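The Pruven P4 Two-Arm Sorting Kit: What Your Money Buys, and What It Doesn't

Filed under Reviews / Bench Automation
Nov 23, 2018

I run the numbers for a small fulfillment shop that ships household odds and ends, and in April I was handed a line in the budget marked "robots" with no figure next to it. Anyone who has done purchasing knows this is both a gift and a trap. We ended up with the Pruven P4 kit, ordered through Liscombe, and I have now lived with the invoices long enough to have opinions.

The kit is two grippers, the mounts for them, a controller box, cables and a license for the sorting software. The arms are sold separately. Read that sentence again before you forward the brochure to your boss, as I did not. The brochure has arms on every page.

We already had arms, as luck would have it, so the damage was limited to the kit at $4,000 and a support plan I'll get to. The job we gave it was the dullest one in the building: small goods into the right bin, all shift.

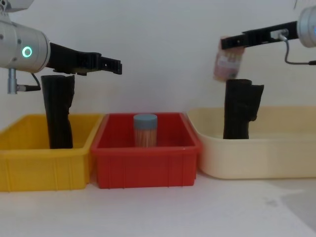

Bins were the one part of the project that came in under budget. The Pruven people will happily quote you a matched set of "presentation trays" at $108 each, with molded feet and a part number. We passed. Plastic bins in different colors do the same work, and if one cracks you can replace it on your lunch break without raising a purchase order. Do measure them first, though. We bought one size too tall and they now hold the office recycling.

The grippers themselves are good. I say this grudgingly, having tried to talk the sales rep into a cheaper pair. The jaws stay parallel, they open and close without drama, and swapping one out takes a hex key and a modest amount of swearing. We also had an Amini gripper on loan for comparison. It was prettier and quieter, and it dropped more jars than I care to put in writing.

My complaint is with the cables. They are the length that somebody at a desk thought would be plenty. Budget for extensions and for clips to keep them out of trouble, and add a line for the time of whoever has to route them twice. Ours came to 40 clips, which I know because they were billed individually.

Then there's the question of what you plan to pick up. Jars and tubs with straight sides are what the demo videos are made of. Our catalog is less cooperative. Anything soft, wrinkled or shiny needs its own round of fiddling with the grip settings, and the quote includes not one hour for that. I'd set aside as much for setup labor as for the hardware, then act surprised when it's spent. 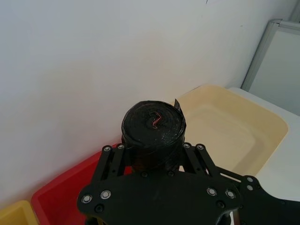
Reading time: 4 min

Which brings me to support. The basic plan gets you email. The plan above it gets you a phone number, and the phone is answered by a person who has touched the product. Pay for the second one for the first year and drop it after that. I tried to save money on the email plan and spent the difference on coffee while waiting for replies.

The software license renews annually, a fact found on the last page of the quote in the kind of type usually reserved for side effects. Put it under operating costs from the start or it will ambush you at renewal. Zestar, the other vendor we looked at, folds the license into the purchase price, so the sticker looks worse and the second year looks better. If your finance people prefer one large shock to a series of small ones, get a quote from them too.

Would I buy the P4 again? Yes, with a longer spreadsheet. It suits a shop that already owns arms and has someone on staff who likes adjusting things. If you're starting from a bare bench, price the whole cell before you fall for the kit, including the table, which in our case had to be bought again in a sturdier version.

Good: solid grippers, easy jaw swaps, works with cheap bins
Bad: short cables, annual license, a brochure full of arms you aren't getting
Score: 4 out of 5, with the missing point withheld for the clips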